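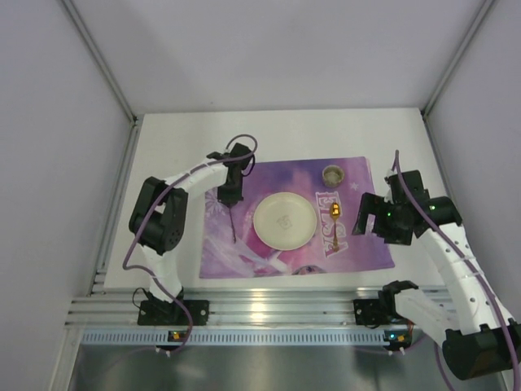

Tralow Place Setting for Children
Dining and Table Service / Settings / Children

Item no. 229
Availability: In stock
Minimum order: 2 settings

The Tralow Place Setting is supplied to schools, day nurseries and family dining rooms that wish to lay a full table for younger guests. Each setting consists of a printed table cloth in violet and pink, a round cream-colored plate with a thin raised rim, a small round bowl, a gold-colored spoon, and a fork with an iridescent purple and pink finish.

The printed cloth carries a large white snowflake and the name ELSA in outlined capital letters. It may be laid flat beneath the plate or folded and placed at the side. Institutions that set their tables the evening before are advised to store the cloths flat, as folded cloths take some time to settle.

Laying the table

Place the cloth first and smooth it from the center outward. The plate is set in the middle, with the bowl above it and to the right. The spoon belongs at the right of the plate and the fork at the left.

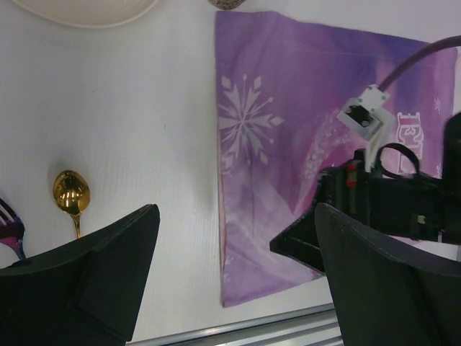

The gold-colored spoon and the iridescent fork are sold together and are not available separately. Replacement pairs are packed in the same carton as the setting and should be requested under the same item number, with the word "flatware" added to the order line.

Care

Wash the cloth before first use, with similar colors. Do not bleach. Flatware should be washed by hand and dried with a soft towel. Abrasive pads will mark the finish and are excluded from the warranty.

Ordering

Settings are packed 16 to a carton. Orders of 200 settings or more are shipped from the Plurnon warehouse and require written confirmation before dispatch. Smaller orders are handled by the Lyimo showroom, where the setting may also be viewed by appointment.

Institutional accounts: Adesuwa Yusuf
Returns and replacements: Macario Hinojosa

Page last revised 28 July 2026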